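Bickerstaff robotics hall adopts shared rules for people working beside arms

A set of house rules for people who work within reach of robot arms has come into force at the Bickerstaff hall, the shared workspace used by Gravach and several smaller tenants. The rules run to 6 pages and replace a collection of notices, emails and taped-up sheets that had built up since the hall opened.

The document is called the Bunstead code, after the building where its first draft was written. It applies to everyone who comes on to the floor, including visitors, cleaners and staff from other teams who are only passing through to reach a desk.

Ingvar Ragnarsson, who edited the final text, said most of it would be familiar to anyone who had worked near machinery. What had been missing was one version that every team agreed to follow. Before August, two groups with benches next to each other could have different ideas of when an arm counted as stopped.

The code deals mainly with mixed tasks, where a person and a robot share a table and handle the same goods. Shoe care, folding and packing are the ones it names. In these tasks the person may have a brush or a cloth in hand while the arm is powered, and the old notices had little to say about that.

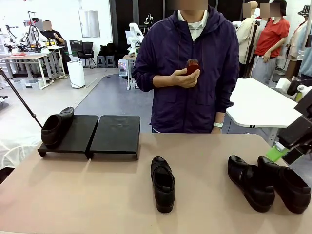

Under the new rules, one person at each table is the lead for the session and gives the word before any arm is moved. The lead has to be able to see the whole table. Anyone else who wants to step in, even to straighten an item, asks the lead first and waits for an answer. If the lead leaves the floor, the arms are stopped until the lead is back or the job has been handed over aloud.

Clothing gets a section of its own. Long hair is tied back. Scarves and lanyards are taken off, and hood cords are tucked in before work starts. Closed shoes are required everywhere on the floor. Watches and bracelets may be worn by people who are not reaching past the halfway line of the table, a point that went through several drafts before the tenants settled on it.

Walkways must be kept clear for their full width. Bags go on the racks by the entrance. Stands and tripods may be placed beside a table, but not where someone stepping back from it would meet them.

Speed is limited as well. When a person is at the table, arms run at the reduced setting, and the setting is written on the session sheet along with the lead's name. Gravach had asked for a higher limit for short runs, but the request was turned down and will be looked at again when there are more sheets to go on.

The longest section covers emergency stops. Every station must have a stop within reach of the lead, and it must be tested at the start of each session by pressing it and checking that the arm will not move. A stop that has been pressed may only be released by the person who pressed it, or by the lead once the two have spoken. Cables to the stops are to be laid so that nothing can drag the button out of reach, and spare lengths are to be coiled and kept out of the path of the arm. 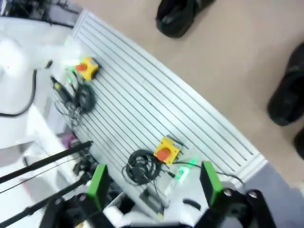

Rurnberg, which rents benches at the far end of the hall, replied during the comment period that testing every stop at every session would take too long on days with many short runs, and asked for one test each morning instead. The reply also questioned whether people would press a stop freely if they then had to stay and talk it through with the lead.

The first point was not accepted. On the second, a line was added to say that no one has to give a reason for pressing a stop, and that the press is entered on the sheet without a name.

Ragnarsson said the test takes less time than filling in the sheet. He added that the earlier notices had asked for a daily check, and that on busy days it was often unclear which team had done it.

New starters will be taken through the code at 9 in the morning on their first day, before they are given a pass for the floor. Existing pass holders have until the end of the month to read and sign it. Printed copies are kept at the entrance and at each group of benches, and changes can be proposed in writing at any time.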